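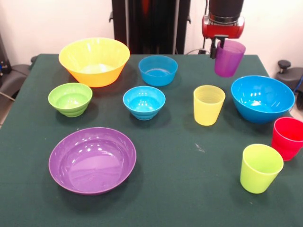 Gearóid Mac Suibhne
18 March 2018

I finally rewrote our house rules for pick-and-place trials, and I'm far more excited about it than anyone should be about a two-page document! The old version had grown to 40 rules, and half of them contradicted the other half. The new one has 6. I'll go through the ones I care about most.

Rule one is to write the starting layout down before the arm moves. Bowls and cups look like the easiest props in the world, but slide a bowl over by a hand's width and you have a different task. At Mokstead we lost a good part of September to this. We had 622 trials logged and the layout noted for hardly any of them, so when Pearce (our planner) started missing grasps we had nothing to compare against. Painful!

Rule two: say what counts as a grasp. A cup held by the rim and clear of the cloth for 2 seconds is a grasp in my book. Ninel, the project we share with the people at Stasent, used to count any contact at all, and our numbers never lined up. Now the definition goes at the top of every log sheet, same wording, no tweaks.

Then there's the cloth. I love the cloth rule. Pick one plain color, pull it flat, and keep it for the whole series. Folds catch on the base of a cup and shadows confuse the vision side, so smoothing it goes on the checklist along with clearing off crumbs and lint.

Chairs stay occupied by no one and out of reach of the arm while it's powered. Cables run behind the table. One person holds the stop button and does nothing else - no typing, no coffee, no helpful reaching in to straighten a bowl. I've been the helpful reacher. Stop the arm first, then fix the bowl, then mark the trial as interrupted.

And please log the bad runs! A dropped cup with a decent note beside it has taught me more than a whole page of ticks.

I'm still arguing with myself about translucent cups and whether they need their own category. Leaning yes. I'll post the log sheet once I've fixed the column widths.

Last updated: 18 lines trimmed from the draft, cloth rule reworded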